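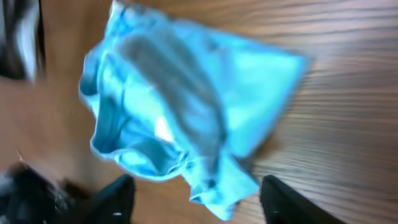 Ottó Gál has been trying to get a machine to fold laundry for two winters. He works in one bay of Plivurton, a shared workshop in the old Benedetti shoe building, where members pay $40 a month for a bench, a locker and a key. His arm is homemade apart from the motors, and it ends in two black fingers that open and close on either side of whatever he puts on the table. For now that means a light blue cloth, dropped in a heap on the brown wood so that it bunches up and rolls over at the hem. Gál won't let anyone smooth it out first.

"A flat cloth is a different job," he says. "I did the flat one already."

He started with dish towels from home, but they had checks on them, and the software got fond of the checks. A plain color made it look for edges and folds instead. Shadows are still a problem. Where the fabric dips, it goes gray, and for most of last year the program took any gray patch for the end of the cloth. Catherine Baxter, who builds furniture two bays over, suggested moving the lamp. That helped more than a month of coding had.

The fingers are on their fourth version. The first set came off the Plivurton printer and flexed too much to hold a hem. The second were cut from aluminum and scratched the table, which Baxter had finished herself and was not happy about. The current ones are stiff enough, though Gál wants more grip at the tips and has been testing strips of bicycle tube. The motors came from Disten, a surplus dealer in Sukgate that sells them by the box with no paperwork.

All told he has spent a little under $1000, not counting the bench fee. A log on his laptop holds 1000 attempts, each with a short note. "Missed" is the most common one. "Took two layers" is next - the fingers close on a fold and bring up more fabric than they should.

Picking up a corner now works on most tries. The fold after it doesn't, at least not often enough to show people. Gál plans to add a second arm in July if Disten still has the motors, and Baxter has told him how much of the table he can have.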